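July
Inspected by Cletus Haverford, Zutero Property Services

Wall Covering Checklist, Unit 4

1. Beige damask paper: pattern recorded. Seams to be pressed and checked.
2. Fern and flower paper, white ground: pattern recorded. Comment: confirm paste type before cleaning.
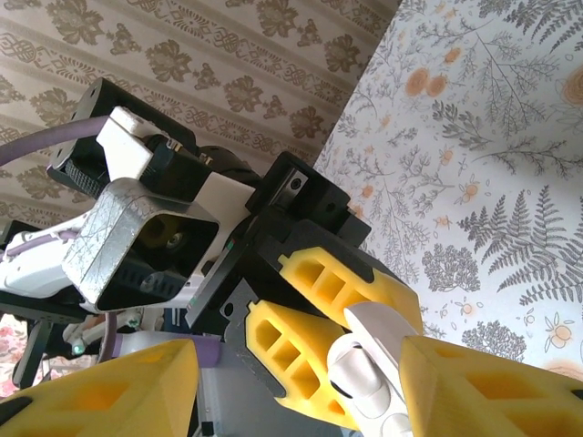 Tran asked whether both papers must be rechecked after the heating season. They must, at 2 points on each wall.

3. Outlet covers: tighten by hand only.

Contact: Zutero, extension 539 | © Zutero | Back to top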